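狩猟ガイド見習い・山小屋スタッフ募集のお知らせ
Ristberg 猟区管理事務所

はじめまして。Ristberg で猟区の運営とお客様のご案内をしております、Hye-jin Sun と申します。このページを開いてくださってありがとうございます。求人のページというのはどうしても堅苦しくなりがちで、私自身、昔この仕事に応募したときに「要項」の二文字を見ただけで肩に力が入ってしまった覚えがあります。ですから今回は、少し長くなりますが、普段お客様にお話ししているような調子で書かせていただきます。お茶でも淹れて、ゆっくり読んでいただけたらうれしいです。

私どもの猟区は、標高810メートルの Vevgate 小屋を拠点に、シカとイノシシの猟をご案内しています。大きな角だけを追いかけるような猟はしておりません。季節ごとに山を歩き、足跡を読み、撃つか撃たないかをお客様と一緒に考え、いただいた命は肉も皮もできるかぎり使い切る。先代の頃からずっとそういうやり方です。何日も歩いて一発も撃たずに下りてくるお客様もいらっしゃいますが、そういう方ほど翌年また来てくださるので、山というのは不思議なものだなあと思います。

さて、長く働いてくれたガイドが一人、この春に郷里へ戻ることになりました。あわせて小屋のほうも手が足りなくなってきましたので、3月から一緒に働いてくださる方を募集いたします。
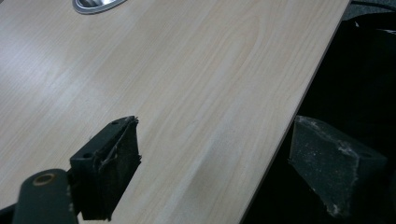 この記事は約7分で読めます

募集する仕事は二つあります。

ひとつめは、狩猟ガイド見習いです。最初の一年は先輩ガイドの後ろについて歩くことが仕事のほとんどだと思ってください。朝は4時半に小屋を出ることもあります。獣道の見回り、見張り台の点検、お客様の荷物の積み下ろし、それから獲物の搬出と解体の手伝い。地味で、重たくて、冬は指先がかじかんで思うように動かない、そんな作業がたくさんあります。それでも、霧が晴れた斜面にシカの群れがすっと立っているのを見ると、ああ今日も登ってきてよかった、と毎回思うのです(私はもうずいぶん長くこの仕事をしていますが、いまだに思います)。

ふたつめは、小屋と受付のスタッフです。予約の受付、猟具の保管庫の出入りの記録、お客様のお食事と寝床の準備、送迎の車の手配などをお願いします。電話とメールのやりとりが多いので、相手の話を最後まで聞ける方に向いています。予約の管理には Hirnix というソフトを使っていますが、使い方は入ってから覚えていただければ十分です。機械の苦手な私でもどうにか使えていますので、どうぞご安心ください。料理は家庭の味で構いません。鹿肉の煮込みだけは小屋に代々伝わる作り方があって、これはぜひ覚えていただきたいです。

勤務地
Ristberg 猟区管理事務所および Vevgate 小屋
ガイド見習いの方は山での仕事が中心です。受付スタッフの方は、猟期以外は事務所での勤務が主になります。

雇用形態
契約社員(一年ごとの更新、正社員登用の制度あり)
試用期間は三か月で、その間も給与は変わりません。

給与
面談のうえ、ご経験に応じて決めさせていただきます。猟期中に小屋へ泊まる日は、一泊につき2000円の宿泊手当がつきます。多い額ではありませんが、泊まりの日の食事はすべてこちらでご用意します。

休日
週休二日、シフト制です。猟期の土曜日はどうしてもお客様が集中しますので、出勤をお願いすることになります。そのかわり、猟期が終わったあとにまとまったお休みを取っていただけます。去年はこの休みを使って海ばかり見に行っていたスタッフがおりました。山にいると海が恋しくなるのですね。

住まい
事務所の隣に単身用の寮があります。古い建物ですが、水まわりは直したばかりです。ご家族で移り住みたいという方には、近くの空き家探しをお手伝いしますので、早めにご相談ください。

応募の条件
ガイド見習いに応募される方は、普通自動車の運転免許をお持ちであること、荷物を背負って一日山を歩ける体力があることの二点をお願いしています。狩猟免許と銃の所持許可は、応募の時点ではなくて構いません。入社後に取得を目指す場合、受験や講習にかかる費用の一部を事務所が負担いたします。許可が下りるまでは銃に触れる作業はいっさいお任せしませんので、その間は山の歩き方と解体の手順をじっくり身につけてください。
受付スタッフに応募される方は、特別な資格は必要ありません。英語や韓国語でのやりとりができる方は大歓迎です。海外からのお客様が少しずつ増えてきて、私ひとりでは電話が追いつかなくなってまいりました。
どちらのお仕事も、年齢や性別、これまでのご職業は問いません。以前には製本の仕事をしていた方も、学校の先生だった方も来てくださいました。

こんな方とお会いしたいです
朝の早い時間が好きな方。静かにしていることが苦にならない方。天気が悪くて予定が変わったとき、お客様と一緒にがっかりして、それからお湯を沸かして温かいものを出せる方。わからないことを「わかりません」と言える方。とくに最後の点は、銃と刃物を扱う職場では本当に大切なことなので、面談でもお話しさせてください。
反対に、たくさん獲ることだけを楽しみにしていらっしゃる方には、うちの猟区は物足りないかもしれません。獲る数は毎年の調査をもとに決めており、足りていればそこで終わりにします。

猟犬のこと
小屋には Yook という名前の猟犬がおります。人が大好きで、初対面の方の膝にも遠慮なく乗ってきます。犬が苦手な方は、応募の際にひとことお知らせください。小屋での過ごし方を一緒に考えますので、それだけで選考から外れるようなことはありません。世話は当番制で、朝夕の散歩と食事、猟から戻ったあとの足の手入れがあります。

応募の方法
履歴書と、志望の動機を書いた文章を、管理事務所宛てに郵送してください。文章は手書きでもパソコンでも構いません。上手に書こうとなさらず、山や動物について覚えていることを何かひとつ書いていただけると、お人柄が伝わってきてうれしいです。長さは最大で原稿用紙二枚までとします(以前、小説のような力作をいただいて夜更かしをしてしまいましたので)。
封筒の表に「ガイド見習い」か「受付」のどちらかをお書き添えください。迷っている方は両方書いていただいても結構です。

選考の流れ
書類を拝見したあと、事務所で面談をいたします。面談は40分ほどを予定しておりますが、話し好きな者がおりますので、少し時間に余裕を持ってお越しください。そのあと、ガイド見習いの方には一泊二日で小屋に来ていただき、実際に山を一緒に歩きます。お互いに合うかどうかを確かめる時間だと思って、気になることは何でも聞いてください。往復の交通費は事務所で負担いたします。
歩きやすい靴と雨具、着替えをお持ちください。寝具と食事は小屋にございます。

お問い合わせについて
応募の前に聞いておきたいことがありましたら、事務所へお電話ください。受付は午前9時から午後4時までです。猟期中は山に出ていてつながらないこともありますが、留守番電話にお名前とご連絡先を残していただければ、下りてきてから必ず折り返します。「Hye-jin さんはいますか」と言っていただいて大丈夫です。
見学だけのご希望もお受けしています。猟期でない時期の山は鳥の声がにぎやかで、小屋の前の沢沿いを歩くだけでも気持ちのよいものです。お手紙とお電話を、楽しみにお待ちしております。

Ristberg 猟区管理事務所
採用担当 Hye-jin Sun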